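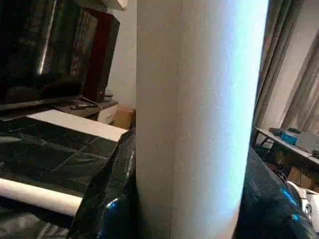

Before You Start: Clear the Room and Measure Twice

If you're anything like me, you've been meaning to turn that spare corner into a little place for taking photos of the things you make and sell, and you've been meaning to do it since January. I put mine together in our apartment on Prindlow Street, where I photograph soaps and candles for my shop, Clillden, and I promise it's a friendlier job than it looks. Give yourself one unhurried afternoon and put the kettle on first.

Start with the floor. Move everything out, even the things you think you can work around, and then measure the wall. You'll want at least 60 inches of clear width for a small tabletop setup - more if you tend to back into things, as I do. Write the number down on a scrap of paper and keep it in your pocket. I once trusted my memory on this and had to take a table back to the store.

Step 1: Pick Your Light

A window is still the nicest light there is, and it's free. Spend a day noticing when the sun comes straight in and when it turns soft. In my room the good stretch begins at 10 in the morning and lasts until lunch. If you have to shoot in the evening, get two matching lamps with matching bulbs. Mixed bulbs will give you one yellow side and one blue side, and you'll be fixing that on the computer until bedtime.

Step 2: Set Up the Table and the Background

Any steady table will do. Mine is an old Ferreira kitchen table that wobbled until I folded a bit of cardboard under one leg. For the background, buy plain white paper on a roll if you can, and let it hang down the wall and sweep forward over the tabletop in a gentle curve. Don't crease it where the wall meets the table, or you'll get a hard line behind everything you shoot.

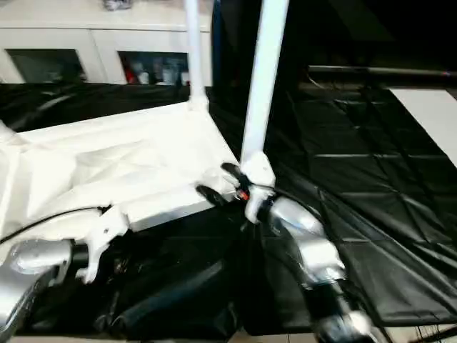 Clip the paper at the top on both sides, and then tape the front edge down under the lip of the table. Use painter's tape so you can peel it off later without tearing anything. When the front gets grubby (and with candles it will, believe me), just pull down a fresh length and trim the old part away.

Step 3: Take a Test Shot

Set out one product, something simple, about 23 inches in front of the wall so its shadow falls on the table. Take a picture, look at it on a bigger screen, and move one thing at a time until you like it. If the shadows are too dark, prop a piece of white foam board on the side away from the window.

Once you're happy, mark the spots for the table legs and the lamps with little bits of tape on the floor. The next time you need pictures, you can have it all back in place before the kettle boils.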